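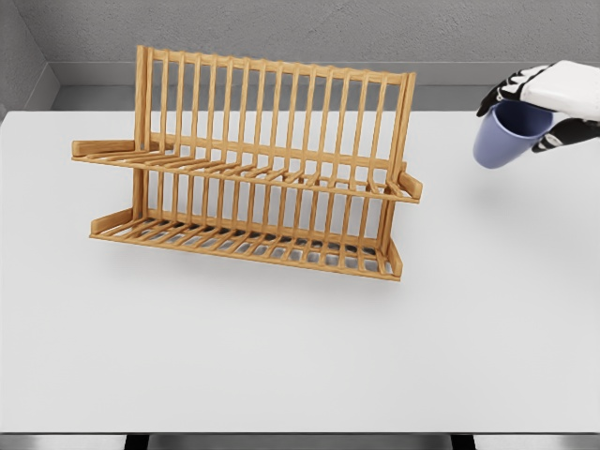
Asunto: Re: [vajilla] Manchas blancas en la loza y agua dura
Lista: vajilla
Febrero

Hola a todos:

Contesto al mensaje de ayer por partes, porque mezcla dos problemas distintos.

> Nos hemos mudado a Irkstead y desde entonces toda la loza
> sale con un velo blanco. Lavo a mano, con agua caliente y
> un chorro de detergente normal. He probado a aclarar dos
> veces y sigue igual. En las tazas oscuras es peor. ¿Es cal
> o se me está estropeando el esmalte? Las tazas son de
> Gkikas y no me haría gracia perderlas.

Casi seguro que es cal. La prueba es sencilla: una gota de vinagre blanco sobre la mancha, esperar 4 minutos y pasar un paño. Si el velo desaparece y el esmalte queda liso al tacto, no hay daño. Si queda mate o rasposo, el esmalte está atacado y eso ya no se recupera en casa. Ojo con los filetes dorados, que ahí el vinagre no debe quedarse tanto rato.

> También me han dicho que aclare siempre con agua muy
> caliente para que se seque antes. Lo hago y no noto mejora.

Se seca antes, pero la cal que lleva el agua se queda en la pieza igual. Yo aclaro con agua fría y para las piezas buenas termino con un último baño de agua destilada en un barreño. Con 8 litros me llega para bastante más de un mes, porque el mismo baño sirve para varias piezas seguidas.

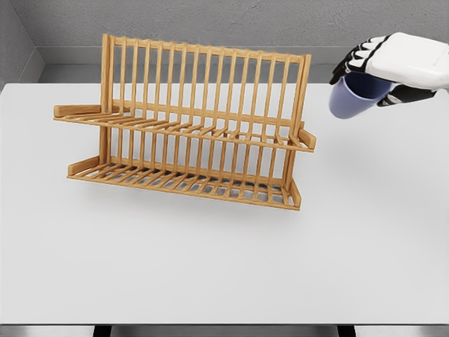 El secado importa tanto como el aclarado. La gota que se queda quieta en el borde o en la base es la que deja el cerco, así que conviene que el agua escurra y que corra el aire. Para los platos me va bien un escurridor de madera de dos pisos como ese, con la parte trasera de listones verticales y un poco inclinada hacia atrás. Las tazas las seco a mano con un paño de algodón sin suavizante, empezando por el asa. Si el escurridor es de madera, hay que darle aceite de vez en cuando y no dejar que la base pase la noche en un charco.

> ¿Merece la pena un descalcificador? En la tienda me
> recomiendan el Zestell, pero no es barato.

Depende de cuánto penséis quedaros en la casa. Yo estuve mirando presupuestos el año pasado y, con la instalación incluida, se me iba a casi 2,000 (el presupuesto venía escrito así, con coma, y estuve un rato pensando que eran dos euros). Al final puse una jarra con filtro para el café y dejé lo demás como estaba. Si solo os preocupa la loza, con el baño final y el paño se arregla la mayor parte. Si además tenéis caldera y lavadora, las cuentas salen de otra manera.

Del detergente: el Reron concentrado me dejaba película hasta que bajé la dosis a la mitad. Con agua dura la gente tiende a echar más, porque hace menos espuma, y luego cuesta aclararlo. Probad primero con menos y durante una semana, sin cambiar nada más, o no sabréis qué ha funcionado.

Una duda mía, por si alguien la sabe. Tengo dos fuentes de loza blanca antiguas con craquelado fino y no me atrevo a usar vinagre, por si entra en las grietas. He leído que el ácido cítrico muy diluido es más suave, pero no encuentro proporciones de las que me fíe. ¿Alguien lo ha usado en piezas craqueladas?

Y recordad recortar las citas al responder, que el último hilo llegaba ya con los mensajes de todo el mes colgando.

Un saludo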